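Galería – Transferencia de políticas visuales con escenas domésticas simuladas

Proyecto Plirnmont. Página mantenida por Valentin Buzatu y Osvaldo Siqueira.

Esta galería acompaña al informe técnico de noviembre. El método entrena una política de alcance y agarre exclusivamente en interiores renderizados y la evalúa después, sin ajuste fino, sobre un brazo fijo de sobremesa. La hipótesis de partida es que la variación del fondo (mobiliario, paredes, iluminación) pesa más en la transferencia que la fidelidad del material de los objetos manipulados. Los resultados apoyan la hipótesis solo en parte; véanse las notas al final.

El generador de escenas, Kamdale, compone cada habitación a partir de una biblioteca de 252 recursos y coloca el brazo sobre una superficie de apoyo. La cámara se muestrea dentro de un volumen acotado. No se filtran los puntos de vista en los que el brazo queda muy próximo a la cámara ni aquellos en los que una estructura de primer plano ocupa buena parte del encuadre. En la versión anterior sí se filtraban, y la política resultante fallaba ante oclusiones parciales.

Dormitorio, vista cercana. Brazo blanco sobre mesa de madera oscura, con la cama y una cajonera pequeña al fondo. La luz llega sobre todo desde la izquierda y desde arriba. 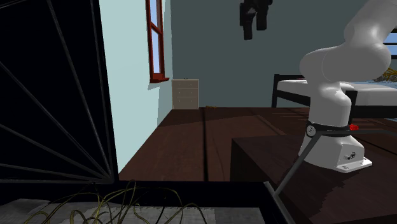 ¿Por qué se mantiene fija la base del brazo durante el entrenamiento?

Porque la política predice desplazamientos del efector en el sistema de coordenadas de la base; moverla dentro de un mismo episodio introduciría una ambigüedad que el codificador visual no puede resolver con una sola cámara. Entre episodios, la posición de la base sí se aleatoriza.

El conjunto de entrenamiento contiene 700 habitaciones. De ellas, 97 se reservan para validación y no comparten distribución de muebles con el resto. La partición se hace por habitación y no por fotograma, para evitar que dos vistas de la misma estancia caigan en lados distintos.

Notas sobre el método

Bista es el codificador visual. Se entrena primero con una pérdida de reconstrucción de profundidad y después se congela. Descongelarlo en la segunda fase mejoró la validación simulada y empeoró la prueba en el brazo físico, por lo que se descartó.

Lungu es el módulo de aleatorización. Modifica el color de las paredes, la dirección de la luz y la textura de los suelos – nunca la geometría del brazo. Cada configuración se repitió con 5 semillas; el informe da la media y el intervalo completo.

La mejora respecto a la línea base se concentra en las tareas de alcance. En las de agarre, la diferencia queda dentro de la dispersión entre semillas y no debe leerse como un efecto. Los fallos más frecuentes aparecen con superficies de apoyo brillantes, donde la estimación de profundidad se degrada junto al borde de la mesa. Queda pendiente repetir la prueba con una segunda cámara.

Generación de escenas y renderizado: O. Siqueira. Entrenamiento y evaluación: V. Buzatu. Las configuraciones de Kamdale se distribuyen con el informe; los pesos de Bista, previa solicitud a los autores.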